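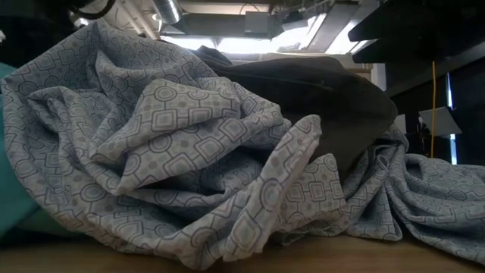
Marjatta Turunen says the Sakamoto crust was better before they moved, and she'd drive past it now. Wrote me that the same night I told her I was going. Fair enough, she's been eating there longer than I have. I went anyway.

So, the open day. Sakamoto Pizza & Noodle, new kitchen out in Sesville, December 14, 2019, doors at noon. Got there late. Parking lot full, ended up behind the hardware store and walked over. Free, no sign up, just a paper name tag that fell off in the first hallway.

Tour was run by Teemu Vainio. Fast talker. Dough room first. They make the dough the day before and leave it cold overnight, 273 balls on the night before we came. He let us poke one. Kids loved that, mine would have stayed there.

Then sauce. Smaller room than I expected, smelled great, garlic and something sweet. They still crush the tomatos by hand for the red pie but the noodle broth goes through a big kettle. I asked what's in the broth, got a smile and nothing else.
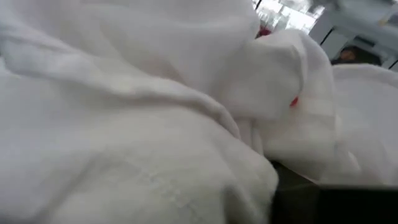

Ovens after that, 2 of them, both deck ovens, and hot enough that the group kind of backed up against the far wall. One was bought used from a bakery called Gideo that closed. The other is new and Teemu didn't want to say what it cost. Somebody guessed 4000 dollars and he laughed for a long time.

Tasting was at the end, in the dining room. Notes as I wrote them on my phone:

Plain cheese. Thin, good char underneath, a bit short on salt. Would order.

Mushroom and scallion. Best of the day. Went back for it.

The Tumatance, which is their new one, three kinds of tomato and no cheese at all. Didn't think I'd like it. Cold slices by the time I got to the tray so hard to judge, but the roasted tomato is very sweet and the crust stayed crisp under it.

Miso noodles in a paper cup. Broth good, noodles too soft, probably from sitting.

No dessert. Coffee was free and weak.

Eino Saarela was at my table and had a whole theory on the water in Sesville being harder than the old place and how that makes the crust tougher. Could be. I thought the edge was a little chewier than I remember, the middle the same. Tuulikki Pesonen couldn't taste any difference and told him so, twice.

Prices are up on the new menu, by the way. Large plain isn't bad, toppings add up quick. Lunch slice deal is still there but you have to ask for it, its not on the board.

They had 69 people through by the time I left, per the clicker at the door, and the line was still going. Next open day is in January, no date yet, call first. Go early, park on the street side, and get to the mushroom tray before it's gone.

Marjatta, the crust is fine. I have half a box in the freezer if you want to come argue.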